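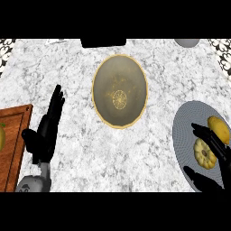

*Fig. 1. Marble countertop with a patterned backsplash (rendered).*

## Week 11 handout: Reading a weather record without being fooled

December 2019

Most of you have now met the phrase "breaks record" in at least one of your clippings. This handout is about what you should ask before you believe it. I don't think the stories are made up. I think most of them leave out the part that would let you judge them.

### 1. Which record?

A single station keeps a lot of records at once. There is the highest temperature ever, the highest for the month, the highest for that calendar date, the warmest night, the coldest afternoon, the longest run of days over some line. A station with a long history has hundreds of these going at any time, so something will be broken fairly often even if the climate is doing nothing at all.

Calendar-date records are the weakest. If a station has 100 years of data and nothing is changing, any given date has about a 1 in 100 chance of setting a new high this year. Over a whole year that comes to three or four new date records, with no trend needed. Add the lows and you can double it. A headline writer with a spreadsheet will never run out.

"Hottest since" is another one to watch. Hottest since 2 years ago is a sentence people really do print.

### 2. Where was the thermometer?

The class data set has four stations: Flereo, Lulix, Mallet and Greteck. Please read the station notes before plotting anything. Last term half the group skipped them and wrote confident paragraphs about Mallet.

- **Flereo.** Airfield site, open grass. Moved once, a short distance. Usable.
- **Lulix.** Rooftop for the first part of the record, then ground level. The daily highs drop at the move. That drop is the roof.
- **Mallet.** Started in a pasture, now next to a parking lot. The nights warm faster than the days. Some of that may be regional, some of it is asphalt, and the station alone can't tell you how much of each.
- **Greteck.** Good site, poor record. There are 2,681 daily readings with gaps between them, and the gaps fall mostly in winter. Don't compute an annual mean from it and expect me to be impressed.

A move is not a reason to throw a station out. Compare it with its neighbors across the date of the move and see whether the difference between them jumps. If it does, you have an estimate of the shift. Write down the estimate and how sure you are of it.

### 3. Compared with what?

"Five degrees above normal" sounds firm. Normal is an average over a chosen stretch of years, usually thirty, and the choice matters. Use an older stretch and today looks warmer. Use a recent one and today looks closer to ordinary. Neither is cheating if it's stated. Reports that don't state it should lose a point in your notes.

Averages also hide the spread. In March at Flereo a day five degrees above normal is nothing special, because spring days there swing widely. The same departure in midsummer is rare. Divide the departure by the standard deviation for that time of year before you call anything extreme.

### 4. The other mistake

Some of you will read the above and decide that every heat record is junk. That is lazy too. If date records should split evenly between highs and lows in a steady climate, and you find many more highs than lows across many well-sited stations, you have something worth explaining. One hot Tuesday shows very little. The ratio, over decades, shows a good deal. Being suspicious of a weak claim doesn't excuse you from looking at a strong one.

### 5. Exercise

Work alone or in pairs. Pick 3 clippings from your folder and for each one write down:

1. the exact record claimed, in your own words;
2. the length of the station's history, or "not given";
3. the baseline used for normal, or "not given";
4. whether the site has moved or its surroundings have changed;
5. one sentence on how much you believe it.

Then, for Flereo only, count the date records for highs and for lows by decade and plot the ratio. Expect the early decades to be messy, as the first year of any series sets a record every single day. Decide where to start counting and defend the choice in writing.

Bring the plot to Wednesday's section on paper. I won't look at it on a phone.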